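Kelteo Readers Board > Formatting and Files > Series metadata dropped on box set import

gavetti_shelf
Posted Saturday, April 4, 2026
I keep a romance library of 287 ebooks in Kelteo, sorted by series and then by number.

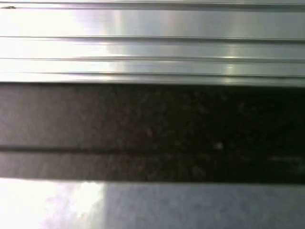
After the last update, any box set loses its series field on import. Single titles are fine. The Lindholm novellas are the worst case: books 1 to 3 sit in one file, book 4 is separate, and the separate one now sorts first. Has anyone found a setting for this?

tropewrangler
Same result on my end. The importer reads one series entry per file. A box set with three entries gets a blank. Open the metadata editor, type the series name by hand, and put 1 in the number field.

gavetti_shelf
I tried that. The number reverts to blank on the next sync, but the name stays.

m_felter40
Turn off "prefer store data" before you sync. It overwrites local fields. Also, I would not number a box set 1. It contains 1 through 3, so anything that tracks reading order will report books 2 and 3 as missing. Split the file.

tropewrangler
Splitting breaks the table of contents and you lose your highlights. For a shelf of novellas that is a poor trade. Numbering it 1 sorts correctly, and sorting is what was asked about.

m_felter40
Highlights survive if you export them first. I split up to 40 sets last October and had to repair two tables of contents.

slowburn_2902
Third option: leave the box set whole and add empty records for the individual books. Tag them "in set." They sort, they can be marked read, and the file is untouched. The drawback is that your library total is wrong.

m_felter40
That total matters if you are on the basic plan. Empty records count toward the 2000 limit.

slowburn_2902
True. With 287 titles there is room.

gavetti_shelf
Turning off store data fixed the number field -- it held through two syncs. I have the set at 1 for now and will try empty records on the longer Felter series, where the prequel is numbered 0.5 and the set starts at 0.

tropewrangler
Check the 0.5. My copy rounds it to 1 on the phone app and leaves it alone on desktop.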